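Vuorinen desk fan, the small one

I bought the Vuorinen because my office faces west and by 3 in the afternoon I am soup. The box promises "whisper airflow." I don't know who has been whispering to these people, but on the top setting it sounds like my uncle asleep after Thanksgiving.

There are 11 speeds. I can tell 2 of them apart. The first moves paper and the last moves me, out of the room, to make phone calls. Anything in between is a matter of faith.

Good points: the base is heavy, the cord is long enough to reach an outlet that exists, and the grille pops off for cleaning without a screwdriver. My old Prukalen needed one, plus bad language. The clip-on Orbridge is cheaper but fell into my lunch on a Monday and I haven't forgiven it.

It does cool a person. It won't cool a room, whatever the leaflet says. Dust goes where it always went, onto the shelves and into anything with vents.

Three stars, and a fourth in August.
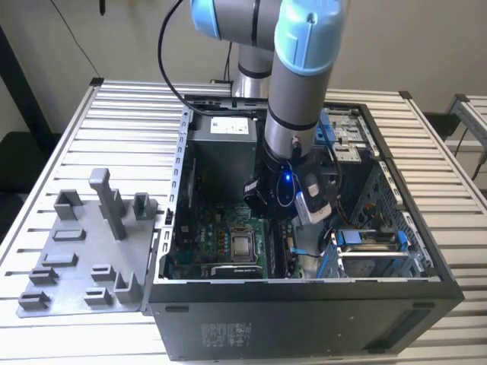
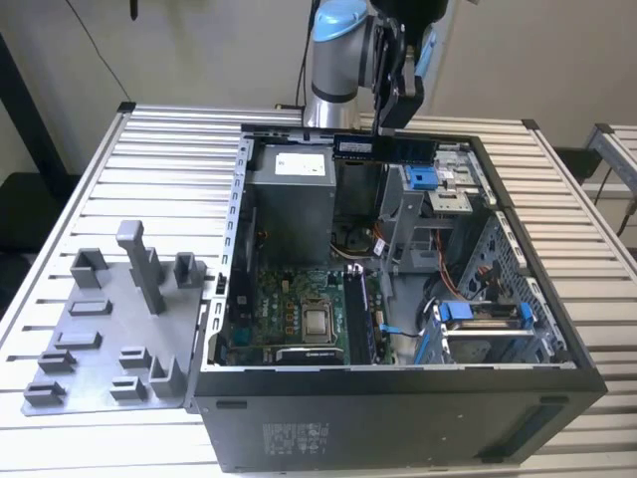
Desktop tower on its side, open. Review by Nuria Salcedo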